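Brovbridge Kitchen Board > Small appliances > Dial timers vs. keypads

tarn_ledger
Replacing a keypad microwave in a rental flat. Tenants only reheat. Is a two-dial model a false economy? The candidates are the Norkska and the Brakaline.

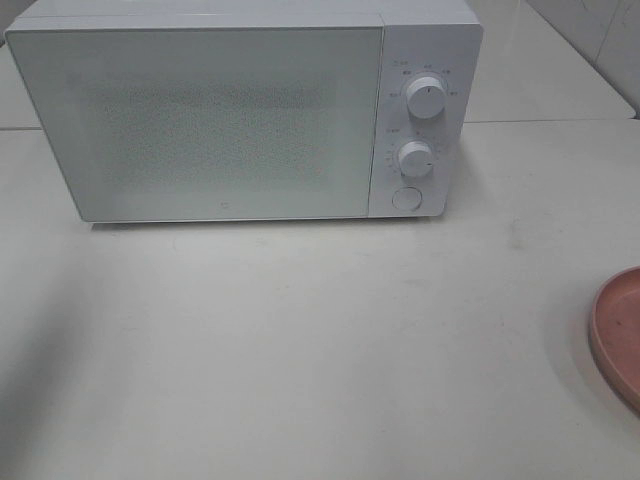 My concern is timer accuracy below 3 minutes. With the keypad I can set 20 seconds. With a spring timer I expect a large error at the low end.

ohmslaw_b
The error is real but repeatable. Turn the dial past the five minute mark, then back to the setting. Mine is within a few seconds after that. Keypads fail at the membrane, and the part costs more than the oven is worth.

pellow
Disagree. I measured a spring timer set to 3 minutes and got 163 seconds with the wind-back method. That is 17 seconds short. Fine for soup, poor for butter.

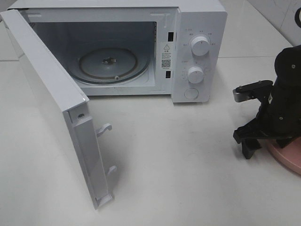
Brovbridge Appliance Notes, issue 163, p. 260

ohmslaw_b
The article cited above tests new timers only. Springs settle with use. Also, 17 seconds on a reheat is nothing.

tarn_ledger
What about power levels? Do the cheap ones vary output or just cycle it?

pellow
They cycle. On low, the magnetron runs at full output for part of each period. A cup of water is enough to check: 300 ml, same start temperature, same time, compare the rise at each setting. Todorova published a table for this, but the low settings were left out.

ohmslaw_b
Cycling is also what most keypad models do. You need an inverter type to avoid it, and that is outside the budget for a rental.

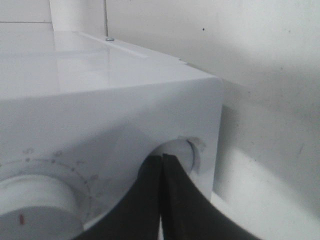
Last edited in April, 4:10 pm

pellow
Agreed on inverters. Still not agreed on timers.

tarn_ledger
Going with dials. I will run the water test at low and high before the tenants move in and post both numbers.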